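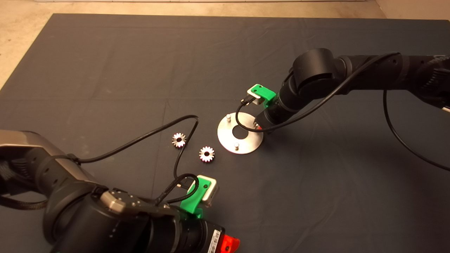 Gear seating on the two-arm bench still fails and I don't accept "needs more demos" as the reason. The job is small: pick a gear off the mat, put it on a peg on the round plate, let go. Teófilo closed this ticket once already after a good evening. I have reopened it. Before anybody retrains anything, look at how the left camera cable is hanging. It goes up in a big loop over the mat and comes down between the two loose gears on its way to the green mount. If that thing drags on a gear or tugs on the plug, no amount of training will help us.

Search tickets Go
Home Tickets Wiki Tool booking Log in

Ticket 436 – gears don't seat on plate
Opened by: Floor Goossens
Assigned to: Kristof Smits
Status: reopened Apr 7, 2019
Place: Vanudcombe shared workshop, back bench

What happens

The gear gets to the plate, comes down on top of the peg, tips, and stays tipped. Sometimes the arm lets go anyway and reports a success. The success flag only checks that the fingers opened, so I'd ignore every percentage in the old notes, including the 100 that got Zofia so excited.

Suggested so far

1. New training run (Teófilo). Maybe. We have done this since August and the failure looks the same to me each time.

2. Camera mounts have moved (Zofia). She printed the green brackets and says they flex. I pushed on both and couldn't feel it, but my thumb is no gauge. Left open.

3. The plate slides. It just sits on the cloth and so does everything else. The cloth wrinkles when you lean on it. I'd like the plate fixed down for testing, and Teófilo says that's cheating. Fine, then we cheat for one evening and find out.

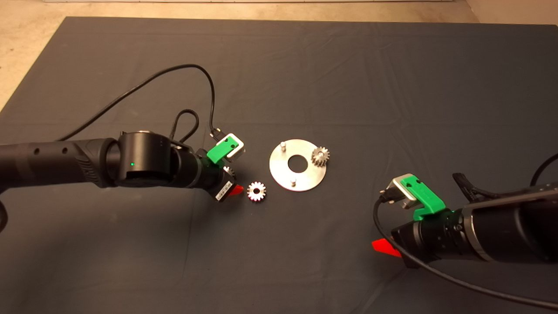

Checked tonight

Cable: rerouted along the left forearm with two ties, then ran the same start position 6 times. Less swinging. Still tipped gears. So the cable was ugly and probably wasn't the cause – I'll take the blame for that one.

Bore and pegs: tried each gear on each peg by hand. They all drop on with no force. Kristof's theory about burrs is out, please stop filing the pegs.

Fingers: here I think we have something. The black padding on the red fingers is chewed up, ragged all the way along where it meets the gear, and there's a flap sticking out on one side. It presses in between the teeth.
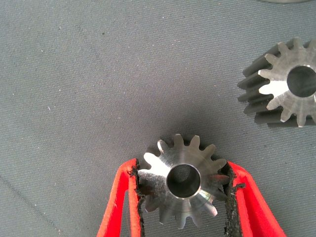 A gear can look level when it's picked up and still turn a little once it touches the peg, and torn rubber won't hold it the same way twice. I can't prove that yet. Ruben has a strip of fresh pad material from the Plevetti job and will drop it off.

Next

Kristof: replace all the pads, both arms. Don't touch the mounts or the model in the meantime.
Floor: same start position again, scored by eye.

Please leave this open until I've seen it work with someone other than Teófilo at the keyboard.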